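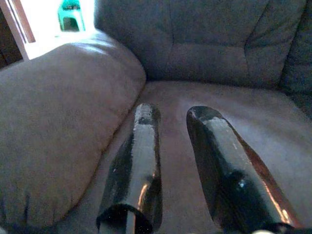
### 4.2 Seating surfaces and the settling of soft items

The couch was the largest single surface in every living room in the sample, and it took in more loose material between tidying rounds than any table or shelf. This section deals with the seating itself: its covering, the form of its arms, and the strip of floor along its base. Storage furniture is treated separately in Section 4.3.

Of the 29 living rooms surveyed in Cinville and Mikwood, 19 had a main couch covered in a pile or brushed fabric, nine had a flat woven cover, and the remaining one was leather. Coverings were classed by touch and by eye against the swatch card used in the Endavier survey. We did not try to separate microfibre from short-pile velour where a couch carried no label, and the two are grouped in all tables. Colour was recorded in one word only. The same fabric was often entered as grey by one recorder and brown by another, depending on the light and on the direction in which the nap had last been brushed, and colour has therefore been left out of the analysis.

**Covering.** Soft items placed on a brushed cover tended to stay where they were put. Throws folded over the back of a woven couch had usually slid to the seat by the next visit, while those on brushed covers were still in place or had been used and dropped elsewhere. The leather couch behaved like the woven ones, only more so, but a single case supports no general statement. Small cushions followed the same pattern. Occupants of rooms with woven covers described straightening the cushions as a daily job; occupants with brushed covers mostly did it before guests.

**Arms.** Three arm forms were noted: square, sloped and rolled. A square arm works as a narrow shelf and was used as one, for remote controls, cups and folded laundry. Rolled arms held less, and what they did hold was draped over them, typically a blanket or a jacket. Padding matters here as well. A thick, soft arm gives under a cup and was seldom used for one, even where no side table was within reach. Sloped arms were too few to compare.

**The base strip.** We define the base strip as the floor within one hand-length of the front of the couch. It was the most productive zone in the survey. Up to eight loose items were recorded there on a single visit, nearly all of them soft: socks, small cushions, plush toys, a rolled towel. Hard items were more often found beside the couch than in front of it. A plausible explanation is that hard items are set down by someone seated, at arm's length, whereas soft items leave the seat when someone stands up. The visit records cannot confirm this, as they give positions and no movement.

Figure 4 was taken in one of the Cinville rooms and shows a soft, light pink, rounded item low in front of the couch base. The couch is tufted, with a rolled, padded arm, and the arm is noticeably brighter along its upper surface than towards the floor. That difference in light bears on the coding procedure, and we return to it below.

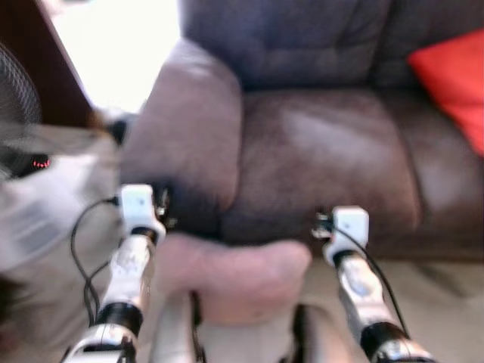 Visibility in the base strip was poorer than we had planned for. Most couches were lit from a window or a ceiling fitting, so that the upper surfaces were bright and the lower front fell into shade. Pale items were recorded reliably under these conditions. Dark ones were not: when nine rooms were re-inspected by torchlight, additional socks and one dark glove were found against the base, all of them missing from the first record. The counts for dark items in Table 6 should be read as lower bounds. We did not apply a correction, as the re-inspected rooms were chosen for convenience and not at random.

Tidying practice differed from the instructions given on the Mengal household sheet, which asks that the floor be cleared first and the seating second. Occupants generally did the reverse. They squared the seat cushions, shook out any throw, and only then bent to the floor, often picking up items that the shaking had just put there. Where the order on the sheet was followed, a second pass along the base strip was usually needed. We suggest that the next version of the sheet place the seating first — the change is small and matches what people already do.

Two practical points arise for later surveys. The base strip should be coded as a zone in its own right and kept apart from "floor, general", which in our first coding scheme absorbed it entirely. Recorders should also note whether the couch stands on legs or meets the floor with a skirt or solid front. We added this field in May, after the Mikwood visits had finished, and it is blank for those rooms. On couches with open legs, an unknown share of items will have travelled under the seat, and our protocol did not require recorders to look there.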